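Pricing Out Two Arms Before I Buy One

Posted January 4, 2024
Filed under: Workshop, Robots, Money

I have a spreadsheet with 381 rows in it and I am thrilled with every single one. Cables, clamps, a spare fuse, shipping on the spare fuse. It started as a way to figure out if I could put a robot arm in the back half of my shop, and by the second evening it had turned into a plan for two.

The plan lives in simulation for now. I built the table first, then put both arms on their own pedestals along the same long side, and I've been moving dice around up there ever since. Dice are great for this! You can tell right away which way up they are, and they're cheap enough that the real ones won't even get a row.

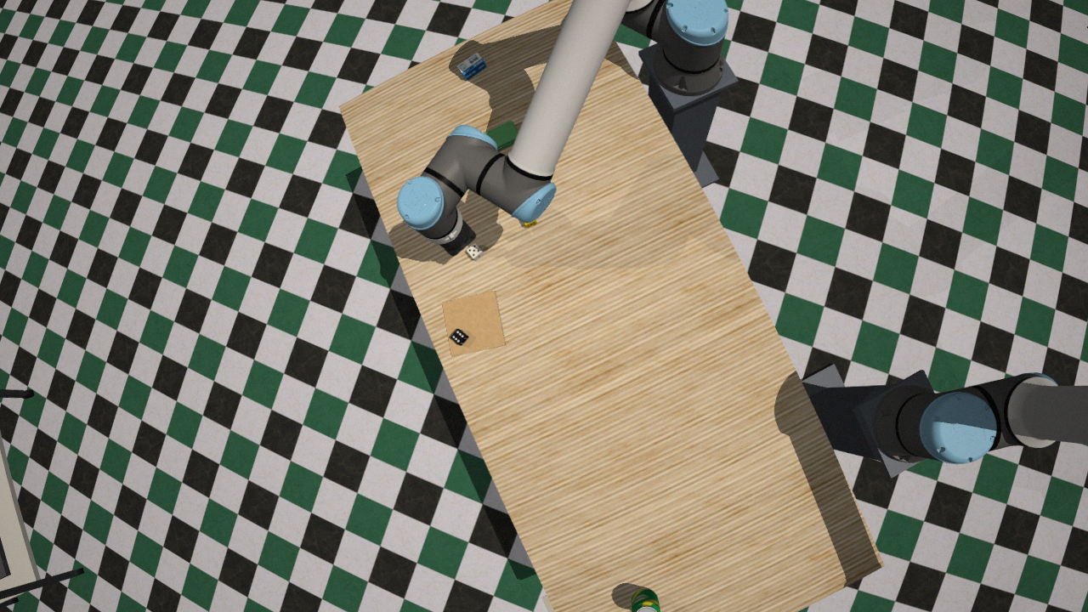

Pedestals were my first surprise. I had priced the arms and the grippers and the controller boxes, and I had a big fat zero where the stands should be. My friend Ute Sperling (she ran a packing line for years and has bolted down more machinery than I've ever looked at) read my first draft and wrote "and what is it standing on?" in the margin. So now there's a line for stands, a line for anchors, and a line for renting the hammer drill. I put in $300 for the anchors and drill together and I think that will hold.

The second thing was reach. I wanted to buy the longer arm from Harahap because, well, it's longer. Running both arms over the same tabletop made me look at how much overlap I really want, and the shorter one from Fitton is looking pretty good. It leaves money for a better gripper, and that's where I'd like to spend it anyway.

Gripper fingers, by the way, deserve their own section in anybody's budget. I had one pair down. I now have 8 sets, in different pad materials, because I want to try soft ones and grippy ones and probably ruin a few. Darmawan Pillai is going to cut the blanks for me on his mill if I supply the stock, so that's a much smaller number than it was going to be.

I spent most of last night on blocks and boxes, trying different approach angles and writing down the finger opening each one wanted.
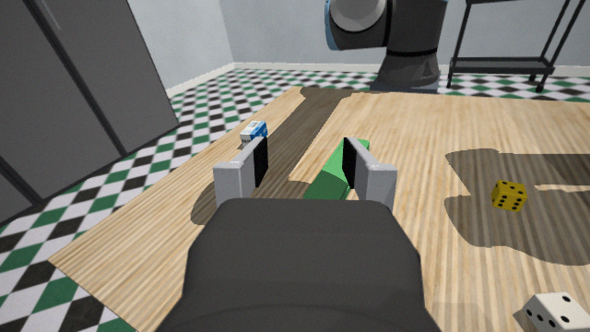 Fingers open around the green block, with the second arm waiting at the back.

What I still can't price is the boring electrical part. The Wostley quote has a separate charge for commissioning, and the Cistell one folds it in, so comparing them takes a calculator and a pot of coffee. I've set aside over $1000 for wiring and an emergency stop on each arm, and I'm not touching that money for anything fun.

First arm in April if the floor is ready. Second arm when the spreadsheet says so. If you've anchored a pedestal into an old slab, please leave me a comment, I have questions about depth!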